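Besuchsbericht: Tag der offenen Tür im Spielhaus Skovby

Am 10/15/22 besuchte eine Abordnung unseres Trägervereins den Tag der offenen Tür im Spielhaus Skovby. Das Haus zeigt in seinen Räumen Spielmaterial und Möbel für Kindertageseinrichtungen und bietet Fortbildungen für pädagogische Fachkräfte an. Anlass des Besuchs war die bevorstehende Neuausstattung der Rollenspielbereiche in unseren Einrichtungen, über die im Januar zu entscheiden ist.

Anreise und Empfang

Die Anmeldung erfolgte im Erdgeschoss, wo die Gäste einen Lageplan und das Tagesprogramm erhielten. Nach Auskunft des Hauses hatten sich 300 Personen angemeldet, überwiegend aus Kindergärten, Horten und Grundschulen der Umgebung. Die Führungen begannen jeweils zur vollen Stunde und waren auf kleine Gruppen begrenzt. Zwischen den Terminen standen die Räume zur freien Besichtigung offen. An der Garderobe kam es am Vormittag zu Wartezeiten; ab Mittag verlief der Einlass ohne Verzögerung.

Rundgang

Insgesamt waren sieben Räume zugänglich. Im vorderen Teil des Hauses wurden Bau- und Konstruktionsmaterialien gezeigt, daneben eine Auswahl an Regalen und niedrigen Schränken der Reihe Lindmont. Die Vertreterinnen des Hauses wiesen darauf hin, dass sich die Einlegeböden ohne Werkzeug versetzen lassen. Für unsere Gruppenräume mit ihren unterschiedlichen Altersstufen wäre dies von Nutzen. Offen blieb die Frage der Wandbefestigung; hierzu wurde uns eine schriftliche Auskunft zugesagt.

Der anschließende Raum war dem Thema Lagerung gewidmet. Hier ging es um Kisten, Beschriftungen und die Frage, wie viel Material einer Kindergruppe gleichzeitig zur Verfügung stehen soll. Die Firma Frandsen hatte dazu eine Übersicht mit 50 Grundartikeln für den Rollenspielbereich ausgelegt, die als Planungshilfe mitgenommen werden konnte. Die Übersicht ist dem internen Exemplar dieses Berichts beigefügt.

Fachvortrag

Am frühen Nachmittag fand ein Vortrag zum Thema »Tisch decken, Tisch abräumen« statt. Im Mittelpunkt stand die Beobachtung, dass das Spiel mit Geschirr und Lebensmitteln in vielen Einrichtungen zwar angeboten, das gemeinsame Aufräumen jedoch als Pflicht nach dem Spiel behandelt wird. Der Vortrag warb dafür, das Einordnen selbst als Teil des Spiels zu verstehen: Obst in die Schale, Becher zu Becher, Teller auf den Stapel. Empfohlen wurden wenige, gut unterscheidbare Stücke in klaren Farben sowie eine freie Tischfläche, an der von mehreren Seiten gearbeitet werden kann.

In der Aussprache wurde nach dem Umgang mit Kleinteilen gefragt. Das Haus verwies auf die Altersangaben der Hersteller und riet zu getrennten Beständen für Kinder unter und über drei Jahren. Unsere Abordnung teilt diese Einschätzung.

Spielküche und Tischbereich

Den längsten Aufenthalt nahm der Tischbereich in Anspruch. Auf der weißen Tischplatte lagen Geschirr und Spielobst beieinander, darunter eine Banane aus Plüsch und eine Orangenscheibe, dazu Schalen in Grün und Hellblau und ein großer ovaler Teller in Lavendel. Die zurückhaltende Farbgebung des Geschirrs fand in unserer Gruppe Zustimmung, zumal sich das Obst davon gut abhebt. 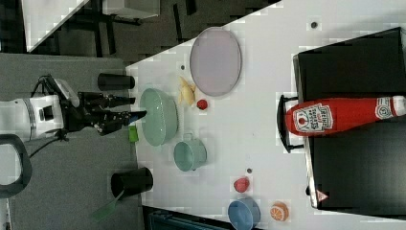 Für die eigene Planung ergab sich vor allem die Frage nach der Menge. In unseren Einrichtungen ist das Spielgeschirr über Jahre gewachsen, häufig durch Spenden, und entsprechend uneinheitlich. Eine Beschränkung auf zwei Sätze je Gruppe – einen für den täglichen Gebrauch, einen als Reserve – erscheint nach dem Besuch vertretbar. Weiches Spielobst wird von den Krippengruppen seit Längerem gewünscht; vor einer Bestellung ist die Waschbarkeit zu klären.

Im selben Gebäudeteil lagen die Kataloge der Reihe Hondon aus, die Tische in mehreren Höhen umfasst. Preise wurden am Besuchstag nicht genannt. Ein Angebot für die Höhen, die für Krippe und Kindergarten in Betracht kommen, ist angefordert.

Weiteres Vorgehen

Die Einrichtungsleitungen werden gebeten, ihren Bestand an Spielgeschirr und Spiellebensmitteln zu sichten und beschädigte Stücke auszusondern. Die Rückmeldungen sind schriftlich an die Geschäftsstelle zu richten. Das Spielhaus Skovby hat angeboten, einen Satz Geschirr und Spielobst zur Erprobung zu überlassen – die Leihfrist beträgt vier Wochen. Interessierte Gruppen können sich bei der Geschäftsstelle vormerken lassen.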